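Features > Technology > Work and Home

The tidy-up test

By the time the kettle boils at Zendley's workshop on a Saturday morning, Peadar Phelan has already reset the floor twice. He picks everything up, drops it back down in a different arrangement and steps away. Then the arms have another go at putting it right.

Phelan spent 12 years fixing packaging lines before he joined the company, and he talks about household robots the way a mechanic talks about a car with a good paint job. He wants to know what it does on the fortieth attempt, with the floor in a different state each time.

The job he has set is one most parents do before bed without thinking about it. There is stuff on the floor and it needs to be sorted. Cloth goes with cloth, cushions go back where they live, and cables are coiled and put away. A person clears it in a minute or so. Zendley's best run last month took 18 minutes, and Phelan counted that as a good day.

Dishes and folded towels get most of the attention in this field, partly because they look good on video. Phelan thinks general tidying is a fairer test. A dishwasher rack has slots, and a plate is always the shape of a plate. A floor at the end of the day has no slots and very little in it is rigid.
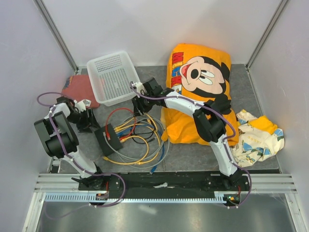
Cables are the worst of it. Pull on one end and something else moves, often something you hadn't planned on shifting. A cushion is easier to find but awkward to hold, as a two-finger gripper can only pinch a corner and hope the rest follows. Crumpled fabric has no fixed outline, so the software has to guess where an edge might be and try again if it guessed wrong. Baskets are a relief by comparison. They have a rim.

In February the team ran 195 attempts at the full sort and logged every one. The arms finished without help in 22 of them. In most of the rest they managed part of the job, then got stuck on one item and kept reaching for it until someone stepped in.

Phelan isn't embarrassed by the figure. The same arms finished none the previous winter, he says, and he would rather publish a low number than a short clip of the one time it worked.

Shop floors are further along. Bianchini, which makes storage fittings, has had a pair of arms loading trays at its Dillusmont plant for two years. The parts arrive the same way up, under the same lights, and the cycle time hardly varies. When the plant tried the same arms on returned goods, which come back in any old bag with the cords wrapped around them, the trial was over in a fortnight and the work went back to people.

Nikby, a smaller outfit, is aiming somewhere in between. It wants a machine for the back rooms of childcare centres and op shops, where the mess is varied but the bins are always in the same spot. It has no release date and has stopped giving estimates.

As for the home, Phelan reckons on a robot that clears part of the floor overnight and leaves the hard items for morning - slow, but useful to someone who can't bend down easily. He has been asked for a price and won't give one. The grippers wear out too quickly at present and he doesn't yet know what it would cost to keep one running.

He resets the floor again before lunch, this time with the cushion on its other side.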